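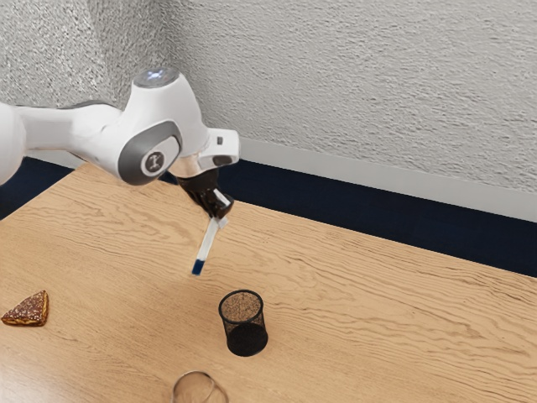 Gripper and marker over the table (rendering)

From: Anju Ahuja
To: trade-and-growth list
Date: Monday, January 30, 2023
Subject: Re: [trade-and-growth] Remittances and small-town lending, draft 2

Zhuoran Lü wrote:
> I've read the Villalobos draft twice and I'm still stuck on section
> four. If remittances really push up small business lending, why do we
> see the jump only in towns that already had a bank branch in 2000?
> Couldn't it be that branch towns were growing faster anyway? Also,
> where do the 1687 households come from? The first draft had fewer.
>
> Zhuoran

Zhuoran, I love this question, and I've been chewing on it all weekend!

The households first, because that part is easy. King-fai Yu went back to the October survey files and found a batch that had been dropped over a mismatch in the town codes. Once those were fixed we got to 1687, spread over 49 towns. The main result barely moves, but the standard errors come down nicely and we can finally split the sample by type of employer.

Now the branch puzzle. You may well be right that branch towns were on a different path. Lingyun Tang ran the pre-period trends for us and they look flat to my eye, though I'd be happier with a longer run of years before the reform. What excites me more is the deposit side. In the branch towns, families who receive money from abroad open savings accounts first, and the loans to shops and workshops follow a year or so later. In the other towns the money goes into houses and school fees, and some of it gets lent informally between relatives (which our lending measure misses completely!).

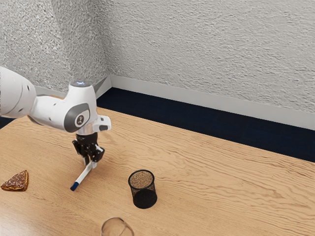 So I think we're looking at a story about where savings sit, and the loans come out of that. If so, the mobile banking rollout should be a great test. Towns that got agents but never had a branch ought to start looking like the branch towns after a lag. Zhenhua Zhong has the rollout dates and says he can merge them in with our town codes, now that the codes are right.

A few things I'd really like help with from anyone on the list:

Does anybody know a good way to value informal loans between relatives when half the repayments are in labor? I've seen it done with local day wages but I worry about the harvest months.

Has anyone worked with the older branch registers? Ours has two towns where a branch closes and reopens under a new name, and I can't tell if it's the same lender.

And Zhuoran, would you be willing to look at table 2 again with the new sample? You caught the exchange rate slip last time and I'd feel much better with your eyes on it.

Draft 3 goes up in the usual folder as soon as the merge is done. Thank you all for the comments so far, they've made this a much more fun paper to write.

Anju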